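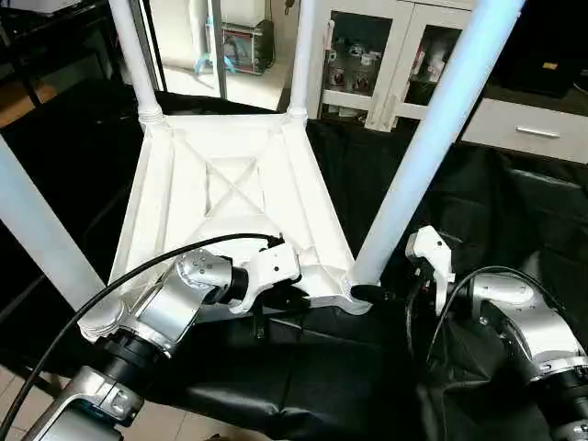
How did you end up running a repair shop for other people's furniture?

By being bad at throwing things out, mostly. My mother kept a chair with three legs in the hallway for most of my childhood, on the theory that somebody would get to it, and one summer I got to it.

She laughs at this and pours more coffee, which she has been doing at regular intervals since I sat down. The shop is called Girnham, after the street it used to be on, and when it moved across town she kept the name and most of the customers. It opens at 8:30 in the morning, although there is usually someone waiting on the step before that with a drawer under one arm.

I had come to talk about chairs, and we did get there eventually, but first I heard a good deal about glue. "People love glue," she told me. "They put it on top of the old glue, and then a bit more on top of that, and then they bring it to me in May when they want to sit outside and the whole thing has let go. Half my work is scraping." She charges $80 for a loose dining chair, and she has been talked down to $50 more often than she would like her accountant to know.

The busiest stretch she remembers came when the Jurić, an old dance hall by the river, decided to keep its seats. There were 112 of them, bentwood, with cane that had gone brittle, and they arrived in a bakery van over several trips. "I said yes on the phone before I'd thought about where I would put them," she said. "We had them up the stairs, we had them in the bathroom. My husband ate dinner standing up for a month - he's a patient man." She still goes dancing there, and she admits she looks at the joints before she looks at the band.

I asked whether she ever turns work away, and she took her time over that one. Veneer that has been left in a damp basement, she said, and anything where the owner really wants a different piece of furniture and is hoping she will tell them so. "Then I tell them so. I'm happy to. Go and buy the other one!"

These days she also teaches an evening class at the Irow library, eight people to a table, and everyone brings something wobbly from home. She likes the beginners best, the ones who turn a chair over for the first time in all the years they've owned it and go quiet for a minute looking at how it was put together. "After that they can't help themselves, they're under the table at their in-laws' house."

Before I left she made me sit in a low nursing chair she has been restoring for herself, on and off, for longer than she cares to say. It creaked a little on the left. She heard it too, and had the clamps out before I had found my coat.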